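Musent PC teardown kit: worth it for small batches?

Posted in Automation > Kits and Services

We refurbish desktop towers and are looking at the Musent kit (arm mount, molded parts holder, job software) sold through Drornholm. Batches run to 200 units of one model. Does it handle RAM and CPU placement without constant re-teaching?

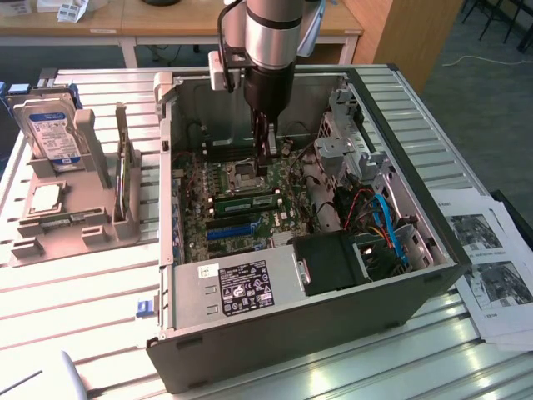
Musent kit, gripper over the CPU socket, case on its side.

Tarcísio Dantas
Yes, if the batch is one model. We logged 1,153 placements before the first full re-teach. Clamp the tower. If the case shifts 2 mm, memory insertion faults out. Processor placement tolerates less than that, and the socket lever is a separate job that you have to teach yourself.
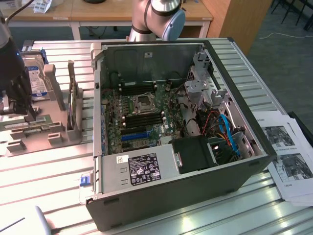
Cable routing decides your cycle time. The software has no model of loose wire, so anything lying over the board must be treated as a keep-out zone. On a case like this one, with a black cable looping across the upper right of the motherboard area, I would draw that zone before teaching the upper memory slots. Support at Caldeira, who service the kit here, will send a template if you ask.

skikthorpe_bench
Too expensive. Do it by hand.

rlm500
Depends on the holder. Ours came with pockets for one CPU size only, and a second insert was extra. Ask for the pocket drawing before you order. Budget almost 500 for spare fingertips and inserts in the first year. Drornholm quotes them separately.

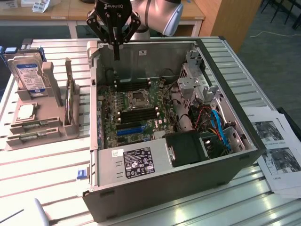
Parts holder at left: CPU lying flat, hard drive upright, memory modules in their slots.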